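Last updated: November

Sorting Hands Wanted, Durnitton Bottle and Can Depot
Posted in November by the depot desk
14 shares | 6 comments

We are looking for people to sort drink containers. There is no more glamorous way to put it, and we have tried several.

The Durnitton depot takes in cans, bottles, tubs, tins and whatever else the people of Durnitton and Skolport believe to be recyclable, a category that has at various times included a toaster, half a trombone and a birthday cake. Most of what arrives was made to hold something, and most of it still holds a bit. Your job would be to tell one thing from another and send it where it belongs.

We have 15 places for the winter run, split between the early shift and the late one. The early shift starts at 6 in the morning. It is dark, the kettle is slow, and the radio gets one station, which plays a great deal of accordion. The late shift starts at 4 in the afternoon and inherits whatever the early shift did not want to deal with. Each group believes the other has the better deal. You may switch once a month if you can find somebody to switch with, and you will be able to, because everyone wants to find out.

What the work is

Containers come off the Greenwood truck in bags and get tipped into metal bins. From the bins they are sorted by what they're made of, and then by whether we can do anything with them. Aluminum cans are easy. You will get fond of aluminum cans. Steel is fine too, and there's a magnet for arguments.

Then come the round cardboard tubs with metal ends and plastic lids, the kind that once held gravy powder, chips or cocoa. These look like cans from a distance and are nothing of the sort. They cause more trouble than everything else put together. Part of your training will be learning to spot them lying down, half under something, with only a bit of label showing. After a week or two you will do it in other people's kitchens and be asked to stop.

You will also:

- Pull out lids, straws, receipts and gum
- Flatten nothing unless told to (crushed cans are harder to tell apart, and people do love to stomp)
- Sweep the floor under the chute, which will then look exactly as it did before
- Write the bag tallies on the board in handwriting that another person could read
- Rinse the bins at the end of the shift, and accept that the scratches are not coming out

Who we would like to hear from

You need no experience. If you have experience, we won't hold it against you, though we do ask that you give our way a month before explaining how it was done at Prokisthorpe. We know how it was done at Prokisthorpe. Several of us used to work there.

You should be able to stand for most of a shift, lift a full bag of cans (lighter than it looks) and a full bag of glass (heavier than you'd believe), and tell green from brown under bad lighting. If colors are a problem for you, say so and we'll put you on metals, where it hardly matters. You should be at least mildly tolerant of the smell of old soda. People compare it to a fairground in the rain. Some of them mean this kindly.

Good eyesight is useful. Patience is more useful. A sense of smell is, on balance, a drawback.

What you get

The pay is hourly and is listed on the sheet at the front desk, along with the holiday hours. We put it there so that you can look at it without somebody watching your face. You get gloves, an apron, ear protection and safety glasses, all of them new and one of them likely to fit. Boots are on you, but we pay back part of the cost after your first month, so keep the receipt and don't let it anywhere near the sorting line.

There is a break room with a microwave, four mugs and a strongly held set of opinions about the mugs. Bring your own. Please take it home at the end of the season.

There is also the can prize. Whoever finds the oddest drink of the month, judged by a show of hands at shift change, picks the radio station for a day. As noted, there is one station. The prize is mostly the dignity of the thing. Recent winners include a celery soda and a cold coffee with a cartoon walrus on it.

The trial session

Before you sign anything we ask you to come in for a paid trial of two hours. You will be given a mixed lot of 500 containers and shown where they go. We don't time you. We do watch what you do when you come across something you can't place, and the right answer is to put it aside and ask. The wrong answer is to put it in with the glass and look out the window.

Wear clothes you have no plans for. Tie back long hair, leave your rings at home, and eat something first. Trials run through November, mornings and afternoons, and the desk will find you a slot.

How to apply

Stop by the front desk, or leave a note in the green mailbox by the gate with your name, a phone number and the shift you'd prefer. Résumés are welcome and will be read, but a few lines on why you want to do this would tell us more. "I need a job" is a perfectly good reason and the one most of us gave.

If you have applied before and didn't hear back, please try again. The mailbox leaked last winter, and a fair number of you were turned into pulp before we got to you. 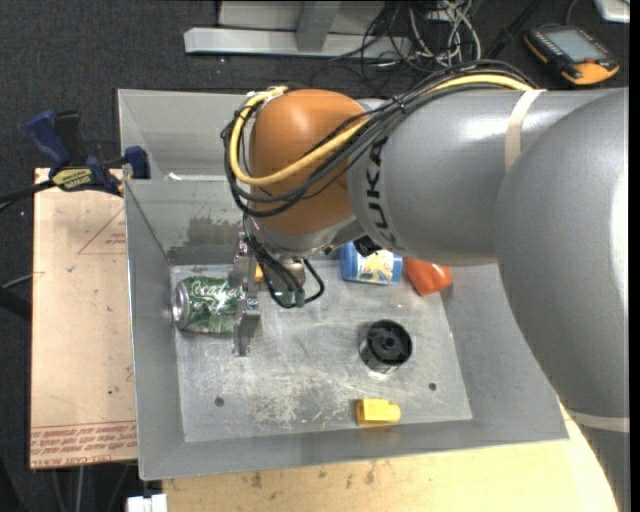
Skolport Sal: Did two winters on the late shift and would go back for the company, if not the accordion. One tip for new people. Get gloves a size smaller than you think, or you'll never pick a tab off the floor. And is the boot money still only for the first pair? Mine lasted till spring and then the soles went within the same week.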